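Home Kitchen & Table Trays Storage Sale Contact

Pinlow Oval Tray, black

We stock three makes of small tray and the Pinlow is the one we get asked about most, usually by people who have read the maker's leaflet and want to know how much of it to believe. A fair amount, is our answer, with some crossings-out.

The leaflet calls it "the last tray you will ever buy". It is a tray. It has a flat bottom, a rim and rounded ends, and it keeps small things together on a surface where they would otherwise wander. Keys, screws, a pair of glasses, the post if you fold it. We would not pay extra for the slogan and you aren't being asked to, as we have kept it at the same price as the plainer Kotia.

The matt finish is claimed to resist 1,000 wipes with a damp cloth. We have no idea who did the wiping. Our shop tray has been cleaned most days since December and hasn't gone shiny, so we'll let that one stand until somebody sends us a shiny one.

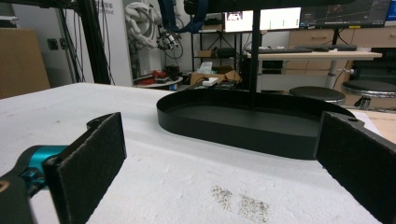

Oval tray in black, with raised rim and flat matt inside.

The raised rim is the best thing about it. A marble stays put if you carry the tray with any care at all. It won't hold back a spilt cup of tea, whatever the leaflet hints, and we don't sell it for serving drinks. The Þorgeirsson has a deeper edge and handles, costs more, and would be our choice for tea.

We are less keen on "fits any space". The shape is long and narrow, good on a windowsill or at the back of a desk, and a nuisance on a small round table. Measure first. It is 26 cm from end to end and the leaflet rounds this up.

Colour: black only. Panutwood make a pale one in a similar shape which buyers sometimes order by mistake, so check the name in your basket. Black shows flour, crumbs and pale dust at once. Some people like that in a tray, and others send it back.

Care: wipe with a damp cloth and dry. No scouring pads. The maker says dishwasher safe on the box and "hand wash advised" on the leaflet inside. We have asked which is right and are still waiting, so please wash it by hand.

Guarantee: 2 years against cracking, from the maker. Scratches are not covered, nor is "normal wear", a phrase the small print leaves undefined.

Returns: unused and in the box, please. Sold singly. Sets are listed under Trays.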